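Linseneintopf zum Neujahrstag

01/01/2022

Ihr Lieben, ein frohes neues Jahr! Bei uns gibt es am ersten Januar immer Linsen, das war schon bei meiner Oma so (angeblich bringt jede Linse eine Münze, aber darauf warte ich ehrlich gesagt noch). Diesmal habe ich Berglinsen genommen, dazu Möhren, Sellerie, eine dicke Stange Lauch und 2 Lorbeerblätter, und alles ganz gemütlich vor sich hin köcheln lassen, während ich noch im Bademantel in der Küche saß und Tee getrunken habe.

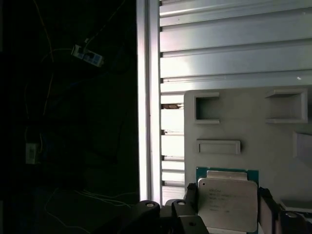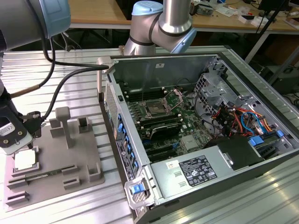
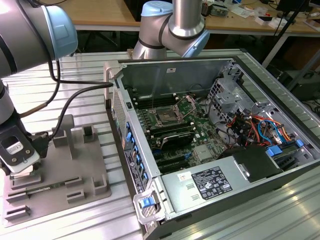

Prozessor im Greifer, danach zweimal der Arbeitstisch mit dem offenen Rechner

Salz und Essig kommen bei mir erst ganz zum Schluss dazu. Den Trick mit dem Löffel Senf habe ich von Angus Tosh, und seitdem koche ich Linsen nur noch so! Wer mag, legt Räuchertofu oder Würstchen hinein, mein Mann besteht natürlich auf den Würstchen. Am nächsten Tag schmeckt der Topf übrigens noch besser, dann bitte einen Schluck Brühe angießen und frische Petersilie darüber. Schreibt mir doch mal, was bei euch an Neujahr auf den Tisch kommt!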